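The stop that was not a stop

A protective stop is meant to be the dull part of a robot's behaviour. The arm meets something it did not expect, the drives cut out, the brakes close and a message appears on the pendant. Ours did all of that, correctly, and still pressed down on a wooden board for most of a lunch break.
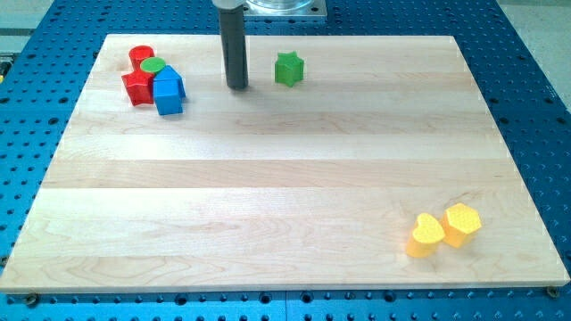 The Limham cell is a small one. A single arm works over a board screwed to a perforated table, moving plastic shape blocks between positions so that we can compare grasp planners. The planner under test was Govwood, release 3. It had completed 372 picks without a fault on the pendant, and I had begun to treat that number as evidence of more than it was.

On the next pick the height estimate for a star block came out too low. The arm descended past the block's true top face, the fingertip met the wood, and the controller tripped on its force limit. The limit was set at 220 newtons, the integrator's default, which had never been changed. The brakes closed with the arm still loaded against the board. A brake holds position. It has no knowledge of force, and whatever load exists at the moment of closing stays in the structure until someone moves the arm or something gives way.

In our case the thing that gave way was the coupling between the gripper and the flange. It crept. When the arm was finally backed off, the tool centre point had shifted by a little under a millimetre, and every later pick carried that error. The pendant reported a cleared stop and a healthy system.

I want to argue two things from this. The first is that we describe protective stops badly. In manuals, in training and in ordinary talk on the floor, "stopped" is used as if it meant "safe". It means that commanded motion has ended. A stopped arm can be holding a part over somebody's foot, or clamping a sleeve, or storing energy in a bent bracket. The standards people know this, and the clauses are there for anyone who reads them. The words on the pendant do not reflect it. Ours shows a green tick once the fault has been acknowledged, and acknowledging it takes one press.

The second is that default limits should not survive commissioning. A figure of 220 newtons may be sensible for a machine shifting castings. For an arm whose whole job is to lift a plastic block that weighs less than an apple, it is so high that the limit protects only the arm's own gearbox, and not very well. Govwood needs a small fraction of that to do its work. We had the logs to show this, 2648 cycles of them from the previous planner, and had not looked at the force column once.

The usual reply is that low limits cause nuisance stops. They do. After the fault we cut the limit sharply and spent an afternoon dealing with trips caused by acceleration at the end of long moves. The cure was to slow those moves and to use two limits, a higher one for free travel and a low one inside the last few centimetres of descent. The cell is now slightly slower. I have heard this described as a loss of performance, and I do not accept the description. The earlier speed was bought by not measuring something.

A second reply is that a test cell is not production, and that scratched wood and a crept coupling are cheap. The damage was cheap, I agree. The habits are less so. The same integrator's default file was copied to the Mulley line in October, where the arm is larger and people reach in to clear jams. Nothing has gone wrong there. I asked for the limits to be reviewed and was told that the line had an excellent stop record, and I had been saying the same of ours shortly before lunch on the day in question.

Hrnčiar, who supplied the controller, were helpful and quick. Their position is that the stop worked as specified, and it did. They also pointed to a setting that makes the arm relax a short distance along its approach path after a contact trip, before the brakes close. It is switched off as delivered. Their reason is a fair one: backing off is itself motion, and in some cells motion after contact is the greater hazard — an arm that has pushed something against one wall may retreat towards another. That is a matter for the risk assessment of each cell. Ours did not mention it in either direction, and I signed it.

We have since made three changes. The relax setting is on. The contact limit for descent is set from measured forces, with the margin written down beside it. After any contact stop the arm must touch a reference point and confirm its tool position before the planner is allowed to run, and the pendant will not offer the tick until it has done so.

The third change took the longest to write and has been the least popular, as it adds roughly a minute to each recovery. It is also the only one of the three that would have caught the crept coupling on the day.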